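Skirkance Working Group on Good Practice for Household Demonstrations
Minutes of the meeting held at Ullum, 14 April 2025

Present: the chair, the secretary, two members from Sokesley and one from Tekleab. The second Tekleab member joined by phone and could be heard for most of item 3.

1. Minutes of the last meeting
Agreed, after the word "robust" was taken out of four places where it was doing no work.

2. Matters arising
The glossary is still unfinished. "Tidy" remains undefined. Sokesley had offered a definition and has now withdrawn it.

3. Draft rule on speed near people
The draft says an arm sharing a room with a person should move "at a considerate pace". Tekleab asked how a controller is to be told this. After discussion it was agreed that the rule must give a figure, and that the figure must come with the test used to reach it. Sokesley reported that its own limit is 50 per cent of rated speed, chosen because it was halfway. Noted.
Action: Tekleab to draft a test method. Sokesley to find out whether anyone wrote down a better reason.

4. Stop buttons
The rule that a stop button be within reach of the person supervising was passed without objection. A proposal to define "reach" was put off to the next meeting, the room being booked for lunch.

5. Recording tasks done by hand
The draft asks that each task be recorded from the demonstrator's own viewpoint, with both hands in view, before any robot is asked to copy it.

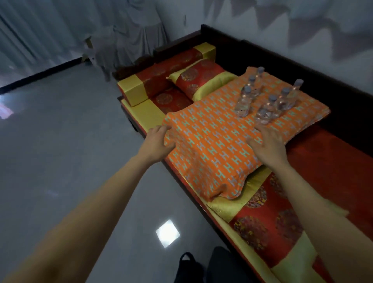
The group then turned to soft and uneven surfaces, on which the draft is silent. Sokesley held that nearly all its test tasks use a bare table, and that homes are not so obliging. Six water bottles standing on an orange cushion, with one hand gripping a corner and the other flat on the side, make a different problem from six bottles on a worktop, and the present form would log both as "objects on surface". It was agreed to add a field for what the objects stand on, and another for what each hand is doing. Tekleab asked that patterned fabrics be listed separately. This was carried, 3 votes to 2, the longest debate of the morning.
Action: secretary to revise the form and keep it to one page, as was promised last time.

6. Any other business
The Ullum projector is to be reported again.

Next meeting: at Sokesley, date to be circulated. Papers to the secretary beforehand, in a format that opens.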